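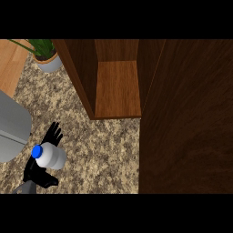
Re: Milk going off early since the move to Wandthorpe

jekwood_jan
Evening all — sorry, this may ramble a bit. We moved over from Pellotlow in December and the milk never seems to last past the third day. My nan swore by a pinch of bicarb in the bottle, but I've never dared! Does anyone else get this, or is it our old fridge?

Réka Balogh
Welcome, Jan! I'd bet on the fridge door, love. Move the milk to the back of the bottom shelf and see how you go. Ours was at 6 degrees when I checked, and turning it down a notch made all the difference.

tomofthehill
Can't agree, Réka, sorry. I've kept mine in the door for years and never lost a drop. I'd blame the shop leaving crates out in the yard. Try Takács on the corner, they get theirs in early.

jekwood_jan
Thank you both, you are kind. Back shelf tonight, then — and I'll pop into Takács in the morning, it's only about 200 yards.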